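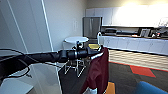 Cloth folding project, grip problems and a question about the cabinet task

Destumby Student Robotics Forum > Projects > Mobile manipulation

kettle_drum
We're four students doing a one-semester project on household tasks with a mobile robot. Picking up the maroon cloth works most of the time now. Out of 60 tries last week we got 46 good picks. The trouble comes after the pick. The cloth hangs straight down from the gripper, and when the arm moves over toward the table it swings, and the planner has no idea how long it is. Has anyone dealt with this on the Talter arm? We have a demo in November.

pmorrow
What speed are you moving at? We had the same swing and dropped to half speed for the transfer. Fixed most of it.

kettle_drum
Default speed. Half would put us over the time limit for the demo but I can try it.

sandbar9
I don't agree with slowing down. You're hiding the problem. Pinch the cloth at a corner, hold still for a second, measure how far it hangs with the head camera, then pass that length to the planner as a box under the gripper. Our club did it with the Drarik toolkit and it was an afternoon of work.

pmorrow
An afternoon if you already know the toolkit. They have a demo to get ready.

sandbar9
They have the rest of the semester too.

Romain Texier
I advise a student group and I'd do both. Slow transfer for now, box model once you have time. Also check how your cable is routed near the forearm. If it gets tight when the arm is stretched out you'll see a small jerk, and the cloth makes it look worse.

kettle_drum
Thanks, will check the cable tonight. Second question. The next task is opening the tall white cabinet in the corner. Two doors, two short vertical handles right next to each other in the middle. 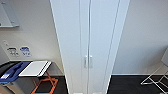
The handles are close enough that I'm worried about the gripper fingers hitting the second one when we go for the first. Should we come in from the side, or straight on with the fingers turned?

tomcat_lab
Straight on, fingers left and right of the bar, and open only as wide as you need. We set ours to 11 mm clearance per side and it stopped bumping the neighbor.

sandbar9
Depends on the gap between the bars. Measure it first.

pmorrow
Agree with sandbar on this one.

kettle_drum
Will measure. Update on the cloth: half speed got rid of most of the swing, and the cable was tight. Loosened it. Our log is at 3270 lines of warnings though, nearly all from the Abbasi driver. Is that normal?

tomcat_lab
Yes. Turn the log level down.

Romain Texier
Read a few of them before you turn it down.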